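# Drive Handling Cell, Skultwood Workshop

The drive handling cell at Skultwood removes and refits drive caddies in server chassis that have been returned for service. It was set up by the Bikent maintenance section and is looked after by the same staff. This page brings together a view of the gripper at work and the notes kept for each part of the cell. It is intended for colleagues who will share the upkeep of the cell from April, and for visitors who wish to know how such a machine is kept in order.

The notes were prepared by Hideaki Tsuji and have been checked against the cell handbook. Where the two differ, the handbook is to be followed until the next revision is issued.

## The gripper

The gripper was built in our own workshop from flat black plates held together with Torx screws. This form of construction was chosen so that a single worn plate could be replaced without sending the whole unit away. Spare plates are held in the Jola cabinet, together with the screws and the correct drivers.

Screws are checked at the start of each working week. They are to be tested by hand with the short driver, and any screw that turns is to be taken out, cleaned, treated with thread lock and refitted. Power tools are not used on the gripper.

The fingertips are the parts most likely to need attention. Access to a drive bay is narrow, and a tip that has bent even slightly will press on the rails of the caddy when it should meet the handle. A tip showing a burr or a bright worn edge is changed at once. The old tip is labelled with the month and placed in the returns tray.

## Approach to the caddy

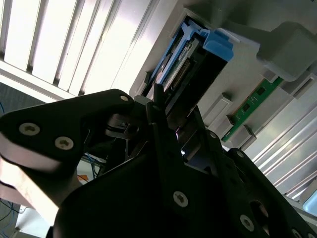 The approach position is taught afresh whenever a plate or fingertip has been changed. The operator brings the gripper to the chassis at the slowest speed, stops it short of the caddy, and makes the last movements in single steps. Two members of staff are present for this work, one at the control pendant and one watching the tip.

Particular care is needed with chassis in which circuit boards are fitted close to the drive bays. The boards and their retaining clips must be kept clear of the gripper throughout its travel, including the return. A path that is safe on the way in may not be safe on the way out, when the gripper is carrying a caddy and takes up more room.

Once the position has been accepted, it is saved under a new number. Earlier positions are kept for reference and must not be overwritten. The cell is then run for 40 cycles with a practice caddy before any customer equipment is handled.

## The camera at the wrist

The small camera at the wrist is used to confirm that the handle of the caddy is where the program expects it to be. Its lens is wiped with a dry cloth at the beginning of each shift. No spray or liquid cleaner is to be used.

Bright surfaces on a chassis can cause the camera to lose detail in the rest of the picture. If the position check fails 3 times in succession, the operator should stop the cell, adjust the lamp, and repeat the check before making any change to the program. Most of the faults reported during the first months were cleared in this manner.

## The joints and linkages

The hinge pins and small linkages of the gripper are cleaned every 70 hours of running. A soft brush is used first, followed by a very small amount of the light oil supplied by Matsuda. Surplus oil must be wiped away fully, as it may otherwise be carried on to the connector pins of a drive.

After cleaning, the fingers are opened and closed by hand through their full movement. Any stiffness or grating is to be entered in the log, even where it clears after a few movements. A full strip and rebuild takes about 55 minutes and should not be started near the end of a shift.

## Cables and floor area

Cables serving the cell are inspected along their whole length at the monthly service. Staff are asked to look for flattened sections, strained plugs and any place where a cable could be caught by a chair or trolley. Repairs with tape are not accepted, and a damaged cable is replaced from stock.

## Records and contact

The log is kept at the Skultwood desk and is open to all staff who work with the cell. Entries should state the part concerned, the work done and the saved position in use at the time. Requests to visit the cell, or for copies of the handbook, should be addressed to Hideaki Tsuji at the Bikent maintenance section.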